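Last updated: 2023-10-10

Chapter 4

Putting Things Away: How We Sort What We Own

My grandmother kept buttons in a tin, and the tin was sorted by coat. She didn't go by color or size, the way you or I might. Every button lived in a twist of paper with the name of the coat it had come from, and some of those coats had been gone for longer than I had been alive. If you wanted a plain brown button, you had to remember that Uncle So-and-so had once owned a plain brown jacket. She could find any button in seconds. The rest of us needed an afternoon and a strong light.

I start with the tin because this chapter is about classification, and classification has a reputation for being dry. In Chapter 3 we looked at how people name things. Naming is the fun part, everyone has opinions about it. Sorting is what comes next, and it's where the arguments get serious, because once you've put a thing in one pile you have (usually) taken it out of all the others.

You already do a huge amount of this. Think about where you keep the scissors. In my house they're in the kitchen, in a drawer with tape, string and a flashlight. In my sister's house they're in a desk with the pens. She thinks of scissors as something you use on paper. I think of them as something you use on packets of noodles! Neither of us ever sat down and chose a system, but when I stay with her I open four drawers before I find them, and she does the same at mine.

What is a category for?

The old-fashioned answer is that a category is a list of rules. A triangle has three straight sides, and if the shape in front of you has three straight sides, closed up at the corners, then in it goes. Lovely. This works beautifully for triangles and it falls apart the minute you try it on soup. Is chili a soup? Is cereal with milk? My students will fight about cereal for as long as I let them, and every year somebody proposes a rule (it has to be hot, it has to be cooked, it has to have salt) and somebody else knocks the rule down with a cold, sweet soup that their family has eaten forever.

A second answer is that we carry around a best case, a sort of ideal member, and we judge everything else by how close it gets. Ask people to name a bird and you'll hear robin or sparrow long before you hear ostrich. Ask for a piece of furniture and you'll get chair. People know perfectly well that an ostrich is a bird. They just take a little longer to say yes to it. This idea is usually called prototype theory, and we'll spend most of section 4.2 on it.

The third answer is the one I want you to hold on to while you read, and it's my grandmother's. Some categories exist because of what we plan to do. "Things to take to the beach" is a category. So is "things to save if the basement floods." A towel, a paperback, a bottle of water and a hat have nearly nothing in common as objects, and yet you could put together the beach pile half asleep. Her button tin made sense to her because she never went looking for "a button." She went looking for a replacement, and a replacement always had a coat attached to it.

The shop at Gusik

When I was in graduate school I worked part time in the stockroom of a hardware and housewares shop called Gusik. It was a long narrow place with 17 aisles, and the aisles had been laid out by the owner's father according to the supplier each item came from. So all the Bednárik goods were together, and all the Zudero goods were together, and if Bednárik made a hammer and Zudero made the nails, well, you were going for a walk.

For the people who worked there this was a terrific system. Deliveries arrived by supplier, invoices arrived by supplier, and you could unload a whole pallet without moving your feet very much. For customers it was misery. They wandered. They asked for light bulbs and got sent to three places.

My boss there was Henok Mekonnen, and he was the first person I ever heard talk about sorting as if it were a subject. One March, during a slow stretch, he had us re-shelve two aisles by task – hanging a picture, fixing a leak, painting a room. We put the hooks with the hammers and the wire and the little spirit levels. Customers loved those two aisles. The stockroom hated them, me included, since a single carton now had to be broken up and carried to four different shelves. He kept both systems running side by side for as long as I was there, and I don't think he ever settled which one he liked better.

Please notice what changed in that story and what didn't. The hammers stayed exactly as they were. What changed was whose job the shelves were meant to make easier, and I'd like you to ask that question of every system you meet from now on. Who has to walk further?

Labels that do two jobs

A related puzzle is that one object can sit inside several systems at the same time, and very often it wears the evidence on the outside. Packaging is a great thing to read if you like this stuff (I do, I'm terrible company in a supermarket). The brand name speaks to the shopper. The barcode speaks to the register. The small print may be for a regulator, or a doctor, or a parent with a worried look. Each of those readers belongs to a different sorting scheme, and each scheme would put the same packet on a different shelf.
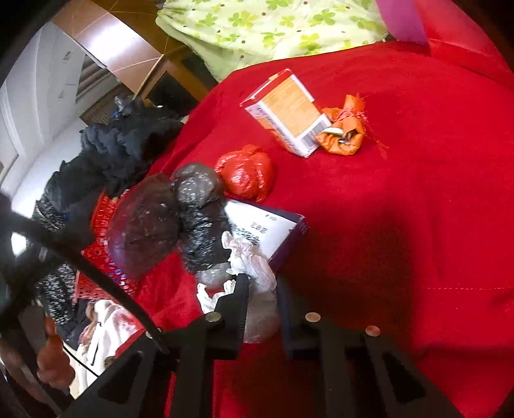 Libraries ran into this long before shops did. A book about the history of bread could go under history, under cooking, or under farming, and a printed book can only stand in one spot. The card catalog was a wonderful way around the problem. You gave the book a single place on the shelf and as many cards as you liked, so that a reader could arrive by subject, by title or by author and still end up in front of the same spine. If you've ever put more than one tag on a photo, you've done what the catalogers did, only with less typing.

My friend Žofie Gajdoš catalogs a collection of household papers called Skundari: letters, recipes, receipts, the contents of other people's desks. It holds 669 folders at present. She told me the hardest folder in the whole place is the one marked "Various." Everything in it was put there by someone who was tired. Over the years it got so useful as a dumping ground that it grew a second folder, and then the two had to be told apart, which meant that somebody had to decide what kind of various each of them was. I laughed when she told me this and then went home and looked at my own kitchen drawer, the one with the scissors in it, and stopped laughing.

Leftover categories turn up in every system we'll look at. Sometimes they're called "other," sometimes "general," sometimes "misc." Don't skip past them when you're studying how a group of people sorts its world. Go straight there. The leftovers show you what the designers weren't expecting, or what they didn't care about, and now and then you'll find something in there that has since become important enough to deserve a home of its own.

Before you read on

Try this before section 4.1. Pick a drawer, a bag or a shelf that belongs to you and take out 20 things. Sort them into piles any way you like and write down a name for each pile. Then mix them up and sort them again on a completely different basis. Most people find the first sort easy and the second one weirdly annoying. Keep both lists, we'll come back to them in 4.3.

If you can talk a friend into it, have them sort the same things without seeing your lists. Don't help! Watch which item they pick up and put down the most. Write that one down too, with a note on where it ended up. We start the next section with those awkward items, and with a much older argument over where to put the whale.

Reader comments

marlow_t: Did the drawer exercise with my dad. He made a pile called "mine" and a pile called "why do you have this." Does that count as two categories?

Pia R.: We used this chapter in our study group and lost half the meeting to the cereal thing. It's not soup. Please add a note for the next edition.

oldstockroomhand: Worked in a place laid out by supplier too. I'm with the stockroom on this one.

Dee: Is the whale section in 4.1 or 4.2? My copy has it listed under both.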